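Catálogo > Puesto de trabajo > Tapetes de mesa > Tapete Villow para banco

Inicio Mesas Cubetas Tapetes Recambios Contacto

Tapete Villow para mesa de montaje

Lectura: 2 min

El tapete Villow cubre la mayor parte del tablero de una mesa de trabajo y sirve de base para separar, ordenar y montar piezas pequeñas: tuercas, engranajes, casquillos, arandelas. Se vende suelto o con una cubeta Zimby de plástico azul.

El color es beige grisáceo jaspeado. Lo elegimos así porque las piezas negras y las pavonadas se localizan enseguida, y las cincadas también se distinguen bien si la luz no cae de frente. En un tapete negro, una tuerca negra se pierde.

Las piezas pesadas pueden dejar marca cuando pasan tiempo en el mismo sitio. No afecta al uso. Si molesta, se pasa un cepillo de cerdas blandas en una sola dirección y se deja reposar el tapete sin carga hasta el día siguiente.

Medidas y colocación

Se fabrica en un único formato, de 1000 mm de lado. En mesas de menos fondo el borde delantero puede sobresalir un poco del tablero; se puede dejar así o recortar con cúter y regla metálica. Recomendamos recortar siempre por el lado de atrás, donde no se apoyan los antebrazos.

No lleva adhesivo. Se coloca sobre el tablero limpio y se alisa con la mano desde el centro. Si la mesa tiene botonera u otros mandos en un extremo, conviene dejar esa zona descubierta: el tapete no debe quedar debajo de una caja de pulsadores ni tapar el paro de emergencia.

Cubeta Zimby

Cubeta abierta de plástico azul, rectangular y poco profunda, con laterales nervados y pies en las esquinas. Se puede levantar con una mano y cabe en la mitad izquierda del tapete sin quitar sitio para trabajar. Admite piezas de hasta 60 mm de diámetro puestas de canto. Para tornillería muy menuda es mejor usar la caja con divisiones Bredard, que va aparte.

El fondo es liso y se vacía volcándolo. Antes de cambiar de lote hay que mirar las esquinas, donde suelen quedarse restos de hilo, bridas cortadas o virutas.

Tapete y cubeta en la mesa, con tuercas hexagonales y engranajes negros: 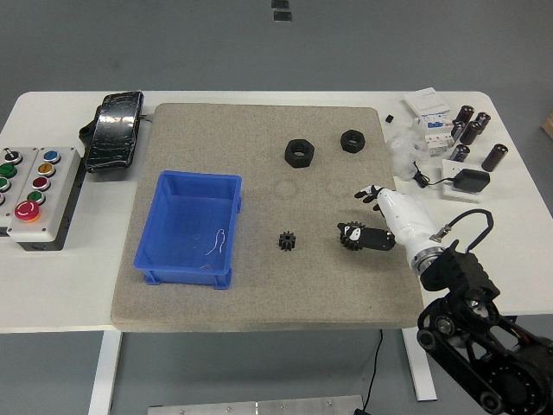
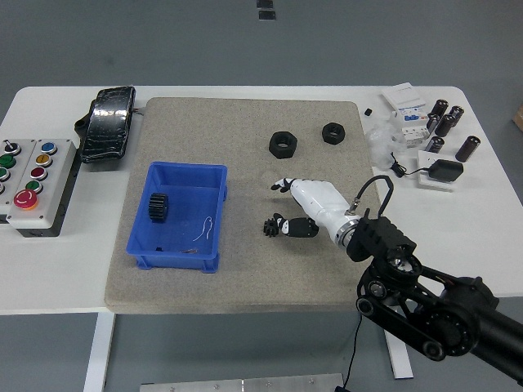

Limpieza

Aspirar con boquilla plana. Las manchas de grasa se tratan con un paño y jabón neutro, sin frotar en círculos. No meter en lavadora ni secar con aire caliente. Si ha caído aceite en cantidad, lo práctico es cambiar el tapete.

Pedido y plazos

El tapete suelto lleva la referencia 53. El conjunto con cubeta se pide como 53-Z. Los pedidos de 2 o más tapetes salen enrollados en el mismo tubo; al recibirlos hay que extenderlos y dejarlos una noche en plano antes de usarlos.

Distribuye Becerra. Las cubetas de repuesto se sirven solo en azul. El modelo gris dejó de fabricarse en octubre y no quedan existencias.

Ficha revisada el 19 de marzo de 2019.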